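Clearing a finger contact stop over a bowl

Applies to Wurkuteck cells running the Poltum controller, firmware 2.14 and later.

A contact stop (fault 28) is raised when a fingertip meets the inside wall of a bowl during descent. The arm holds position and the gripper stays powered. Do not press Resume. The controller will continue the same descent and can load the wall sideways - glass bowls have cracked this way at Wellham.

1. Press Hold on the pendant and keep hands off the table.
2. Set jog speed to 4 percent.
3. Check from the side which finger is inside the rim.
4. Jog straight up in Z only. Do not open or close the fingers until both tips are above the rim.
5. Clear fault 28 and send the arm home.
6. Inspect the bowl and the finger pads. Replace any chipped glass.

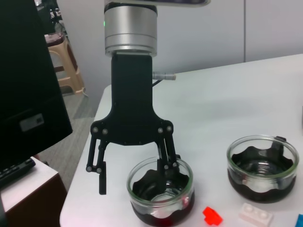

Right finger inside the bowl, left finger outside it.

If the fault returns at the same spot, re-teach the bowl center before running again. Log both positions under the cell number.

Maintained by Stanisława Wasilewska. Last revised in March.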